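Home garden > Vegetables > Cucumbers, squash and melons

Long cucumbers bitter at the stem end, and going soft in the fridge

clatport_hilltop

I grew six plants of a long, thin-skinned cucumber this year, a variety called Larncombe that I bought as seed from Nurnance. They are on a string trellis along the south side of my garage. The garden is just outside Clatport at 1,263 feet, so nights are cooler than they are down in town, and the season is short.

The plants themselves look fine. The leaves are green apart from a few yellow ones at the bottom, and I get more fruit than two of us can eat. I have two problems and I don't know if they are connected.

The first is bitterness. It started in July. The end of the cucumber nearest the stem is bitter, sometimes bad enough that I spit it out, and the rest ranges from fine to slightly bitter. It isn't every fruit. I can pick two from the same plant on the same morning and one is good and the other isn't. The seed packet says "non-bitter."

The second is keeping. I pick in the evening after work, wash them, and put them in the bottom drawer of the refrigerator. After a few days they have sunken spots and feel slimy at the blossom end. Store cucumbers of the same type last a lot longer in the same drawer, but they come wrapped in plastic.

Other details in case they matter. The soil is clay that I dug compost into. I water by hand with a hose, most evenings, but I was gone for part of July and a neighbor watered when it looked dry. I feed with a general tomato fertilizer. There is a zucchini at the other end of the bed, and my mother-in-law says the bitterness is from the cucumbers crossing with it. I would like to know if that is true before I pull the zucchini out.

I would also like to know if the trick of cutting off the end and rubbing it on the cut surface does anything. I have tried it and could not tell.

mulchandmore

It's the watering. Cucumbers need even moisture and if they go dry they get bitter. Put down straw and get a soaker hose. Also don't wash them before storing.

The zucchini is not the problem. Leave it.

quansah_road_garden

The answer above is right as far as it goes, but there is more to it, so I will take your points one at a time. I have grown long cucumbers in a community plot for a good many years and have had both of your problems.

Bitterness. The bitter taste comes from compounds called cucurbitacins. All cucumber plants can make them in the leaves and stems. In most modern varieties very little reaches the fruit unless the plant is stressed, and when it does it tends to collect at the stem end and just under the skin. That matches what you describe. The usual stresses are uneven water, a run of very hot days, big swings between day and night temperature, and poor or compacted soil. You have at least two of those. At your elevation the night drop is probably a real part of it, and a south-facing garage wall makes the day side of the swing bigger. The neighbor watering "when it looked dry" in July would do the rest, because clay can look damp on top while it is dry lower down, and the other way around too.

Two fruits on one plant can differ because they were growing at different times. One may have been filling out during the dry stretch and the other after it. Some people also find that fruit in full sun on the outside of the vine is worse than fruit hanging in leaf shade. I have not noticed that myself.

"Non-bitter" on a packet can mean different things. Some varieties really do lack the gene that makes the compound anywhere in the plant. Others are only less likely to be bitter than an old-fashioned cucumber. I don't know which kind Larncombe is. You can find out with a leaf. Break off a tiny piece of a healthy young leaf from a plant that hasn't been sprayed with anything, touch it to your tongue, and spit it out. If it is bitter, the plant can make the compound. Don't swallow it, and don't keep eating any cucumber that is strongly bitter. A mild taste at one end can be cut off, but a very bitter fruit belongs in the compost. It can upset your stomach badly.

Crossing. Cucumbers and zucchini are different species and do not cross with each other. Even if they could, the cross would show up in plants grown from the saved seed and would not change the flesh of this year's fruit. What can happen is that bees carry pollen from an ordinary cucumber to a seedless type, and then the fruit comes out swollen at one end with seeds in it. If anyone nearby is growing picklers and your fruit looks like a bowling pin, that may be why. It is a shape problem more than a taste problem.

Rubbing the end. It does nothing that I have ever been able to taste. Cutting off the stem end helps because the bitter part goes in the trash. Peel from the blossom end toward the stem if you want, and rinse the knife before you slice the rest. Taste a slice from the middle before it goes in the salad.

Watering. What worked for me on clay was fewer, deeper soakings in the morning. Push a trowel in to the depth of the blade and look. If it is dry down there, water slowly until it isn't. Mulch once the soil has warmed up. Straw or shredded leaves are both fine, and keep either one back a little from the stems. If you travel, a cheap hose timer will be more even than a neighbor, however kind the neighbor is.

Feeding. Tomato fertilizer is fine. Don't increase it to fix the taste.

Picking. Long types are best picked on the young side. Mine are good at 12 inches and start to get watery and tough-skinned past that, but go by your own packet. Check every day in hot weather. A missed fruit that turns yellow slows down the whole plant. Cut the stem with a knife or pruners and leave a short stub. Pulling tears the end, and a torn end rots first.

Keeping. I think your fridge is too cold for them. Cucumbers get chill damage when they are held for more than a few days at normal refrigerator temperatures, and the signs are the ones you list: pits, wet patches, slime. Put a thermometer in the bottom drawer overnight. In a lot of refrigerators the bottom drawer is the coldest spot, especially at the back. Mine reads 36 there and 43 on the top shelf toward the door, so the cucumbers go on the top shelf. A cool basement is better still if you have one. Keep them away from tomatoes, melons and bananas, which give off ethylene and turn cucumbers yellow and soft.

The plastic on the store ones is there to stop them from drying out. Thin-skinned cucumbers lose water quickly. You can do much the same thing at home with plastic wrap, or a loose bag with a dry paper towel in it. They need to be dry when they go in. I agree with the earlier answer about washing. Wipe off any dirt and wash when you are ready to eat them.

Pick in the morning if you can, before the fruit warms up. If evening is the only time you have, let them cool off on the counter out of the sun before you wrap them.

Use the thin or marked ones first. Mine go into yogurt with garlic, or get salted and drained for a quick pickle. Long slicers do not make good canned pickles. They go soft in the jar.

If you are choosing again for next year, look for "parthenocarpic" in the listing and sow a backup that is sold for cool nights. I would plant fewer, too. Six is a lot of long cucumbers for two people.

The long kind is easy to tell from a standard slicer once you know it, slender, with a skin that shows ridges along its length:
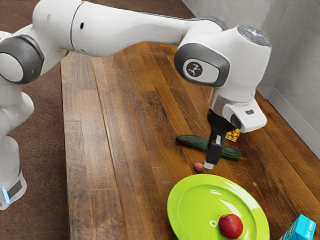
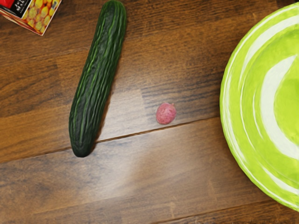

Second picture: long, slightly curved cucumber with dark green, ridged skin, on wood.

clatport_hilltop

Thank you both. I put a thermometer in the bottom drawer last night and it was colder than I expected, so the cucumbers have moved to the top shelf. I tried the leaf and it was bitter. The zucchini is staying. I will get a timer before I go away again, and I have straw left over from the strawberry bed that I can put down this evening.

mulchandmore

Check the straw for weed seeds first. Mine came with oats in it and I was pulling them until October.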